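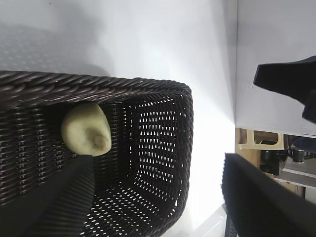

A woven basket with a braided rim. Light shows through the gaps in the weave.

How Weaving Works

15 April 2020
By Yeison Restrepo

Look closely at the sleeve of a cotton shirt, a dish towel or a bandage. If you get near enough, you will see thin threads going in two directions. Some run up and down. Others run from side to side. They pass over and under each other, again and again, and there is no glue between them.

Making something this way is called weaving. People were weaving long before they could write, and we still use it every day. Sheets, jeans, backpacks, seat belts and sails are all woven.

Warp and weft

Weavers have a name for each of the two sets of threads.

The warp is the set that goes on first. Warp threads are stretched out side by side and held tight. They stay where they are while the weaver works.

The weft is the thread that travels. It goes over one warp thread, under the next, over the next, and so on until it gets to the other side. Then it turns around and comes back. On the way back it does the opposite. Where it went over before, it now goes under.

Each time the weft crosses, it makes a new row. The weaver pushes the row down against the one before it so there are no big holes. This is called beating, and weavers often use a tool like a comb to do it.

Why it doesn't fall apart

A single thread is easy to move around. You can pull it out of a pile of other threads with two fingers. In a piece of cloth, though, every thread is pressed by the threads it crosses. It rubs against them, and the rubbing makes it hard to slide. Rubbing that slows things down is called friction.

One crossing doesn't have much friction. A piece of cloth the size of your hand can have thousands of crossings, and they all add up.

The edges are the weak part. At the sides, the weft turns around and goes back in, so it can't come loose easily. This neat side edge is called the selvage. But if you cut across the cloth with scissors, the threads at the cut edge have nothing to hold them. They begin to slip out. We say the cloth is fraying. That is why the bottom of a shirt or a pair of pants is folded over and sewn. The fold is called a hem.

Baskets have the same problem. If the strands just stopped at the top, they could work their way out. So a basket maker finishes the top with a border, often by bending the ends over and tucking or braiding them together.

Three kinds of weave

The simplest pattern is over one, under one. This is plain weave. It is strong and flat, and it looks the same on the front and the back. Bed sheets and handkerchiefs are often made in plain weave.

In twill, the weft might go over two threads and under two. On the next row, the pattern moves one step to the side. After many rows you can see slanted lines running across the cloth. Find a pair of jeans and look at the leg. The slanted lines are easy to see on denim, which is a twill. Twill bends well and is good for work clothes.

In satin weave, the threads jump over four or more others before they go under one. The long jumps are called floats. Light bounces off them evenly, so satin looks shiny. The floats can also catch on things. A ring or a rough fingernail can pull one into a loop - this is called a snag.

What people weave with

Almost anything long, thin and bendy can be woven.

Cotton comes from the fluffy part around the seeds of the cotton plant. Linen comes from the stem of a plant called flax. Wool grows on sheep, and silk is made by silkworms when they spin their cocoons. Nylon and polyester are made in factories, mostly from oil.

Cotton and wool don't come off the plant or the sheep as thread. They come as short hairs called fibers. To make thread, the fibers have to be pulled out and twisted together. This job is called spinning. You can try it with a cotton ball. Pull a little tuft from it, slowly, and roll it between your fingers as you pull. The part you have twisted will be much harder to break than the part you haven't.

Baskets need something stiffer. Willow is a favorite in places with cold winters. The thin branches are cut when the leaves are gone and soaked in water before weaving so they will bend without cracking. In warm countries people use palm leaves, bamboo and rattan, a climbing plant with long stems. Grass, reeds and strips of bark work too. Today you can also find baskets and outdoor chairs woven from plastic strands.

The loom

You can weave a small basket with only your hands. Cloth is harder, because thread is floppy. The warp needs to be held tight, and the tool that holds it is a loom.

The first looms were simple. Some were pegged out flat on the ground. Others stood up against a wall, and the warp threads hung from a bar at the top with stones or clay weights tied to the bottom. The weights kept the threads straight. The cloth rotted away long ago in most places, but the clay weights didn't, and people who dig up old houses still find them lying in rows.

A backstrap loom has one end tied to a tree or a post. The other end goes to a strap around the weaver's back. To make the warp tighter, the weaver leans back. To loosen it, the weaver leans forward. Backstrap looms are still used in Guatemala, Peru and many other places, and they roll up small enough to carry under one arm.

Going over and under every thread by hand takes a long time. So weavers found a way to lift half the warp threads at once. On a floor loom, the threads pass through loops fixed to a frame. When the weaver steps on a pedal, a frame goes up and takes its threads with it. Now there is an open space between the raised threads and the ones left behind. The space is called the shed. The weaver sends the weft through it in a single move, using a smooth piece of wood called a shuttle. Then another pedal goes down, the other threads go up, and the shuttle comes back.

Weaving by machine

For a long time all of this was done at home or in small workshops. Then, in the 1700s and 1800s, inventors built looms that could be run by water wheels and later by steam engines. Big buildings called mills were put up beside rivers to hold them.

The old Salter mill in Doltgate was one of these. It stood on the Prolness River and had 97 looms on its longest floor. The noise was so loud that the workers couldn't hear each other talk, so they read lips and used hand signs. Children worked there too. They tied broken threads and swept up the fluff under the machines, and it was dangerous. Laws were later passed to keep children out of jobs like these.

The machines made cloth much cheaper. A family that once owned very few clothes could now buy more. But many people who had woven by hand lost their work, and the mill jobs that took its place were hard and often poorly paid.

Modern looms are faster still. Many of them don't use a shuttle. They shoot the weft across with a puff of air or a jet of water.

Woven or knitted?

Not all cloth is woven. T-shirts, socks and sweaters are usually knitted. Knitting can be done with just one long thread, pulled through itself in loops. The loops can open and close, so knitted cloth stretches. Most woven cloth doesn't stretch much unless it has elastic in it or you pull it from corner to corner.

Here is a quick test. Hold a sock by both sides and pull gently. Then do the same with a cotton handkerchief or a pillowcase. Can you tell which is which with your eyes closed?

Make a cardboard loom

You will need a piece of stiff cardboard the size of a paperback book, scissors, a ruler, string, tape, a comb and some thick yarn. Ask an adult to help with the cutting.

1. Use the ruler to mark 8 lines along the top edge of the cardboard, half an inch apart. Mark 8 lines along the bottom edge to match.
2. Cut a small slit at each mark. You should have 16 slits in all.
3. Tape the end of the string to the back. Bring it up through the first top slit, down the front to the first bottom slit, behind the cardboard and up the front again through the next pair. Keep going until every slit is full. Tape the other end down. This is your warp.
4. Cut a piece of yarn as long as your arm. Go over the first string, under the second, and so on to the end.
5. Turn around and come back the opposite way.
6. Push the rows together with the comb every few rows.
7. When you run out of yarn, start a new piece beside the old one and let the two overlap for a few strings.
8. To finish, cut the strings on the back and tie them together in pairs, close to the weaving.

The most common mistake is pulling the yarn too tight at the ends of the rows. The sides creep in and the weaving gets a waist like an hourglass. Mrs. Adeleke, who teaches weaving to beginners in Doltgate every July, tells her classes to lay the yarn across in a little hill shape before they comb it down. The hill gives the yarn some extra length to bend over and under the strings.

Words to know

Fiber: a thin hair of cotton, wool or other material
Float: a thread that jumps over several others
Loom: a tool that holds the warp tight
Selvage: the side edge of woven cloth
Shed: the space the shuttle goes through
Warp: the threads that are stretched out first
Weft: the thread that goes over and under

More to read

How Rope Is Made
Where Does Blue Dye Come From?
Why Wool Keeps You Warm
All About Silkworms
How a Zipper Works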